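Labelling wrist-camera recordings for the grasp-state method

Last updated: Tuesday, August 12, 2025

These instructions apply to all staff who label recordings for the Cenell study. The method trains a model to judge from the wrist view alone whether a part is held. The results reported in July were drawn from 631 labelled recordings, of which 219 came from the processor task.

Before you begin, open the recording in Trudotine and set the playback step to 3. Check that both fingertips can be seen. Recordings in which either tip is hidden throughout should be passed to Leena Pitkänen and left unlabelled.

Step 1. Find the first still in which the part lies between the fingers, and mark it "between".

Step 2. Record the state of any cover or clamp near the part. For processor sockets, enter "raised" or "lowered" for the load plate.

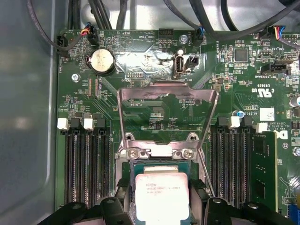 Figure 1. Processor between the gripper fingers, load plate raised.

Step 3. Move forward through the next 16 stills. Enter "held" only if the part keeps its position relative to the fingertips while the board behind it shifts. If the part and the board shift together, enter "not held". A single still is not sufficient evidence for either label.

Step 4. Save the labels and submit them for second reading. The second reader must not see the first set of labels. Where the two sets differ, the recording is returned to both readers with the disputed stills marked.

Labels made under the earlier Rullier scheme cannot be imported and must be entered again.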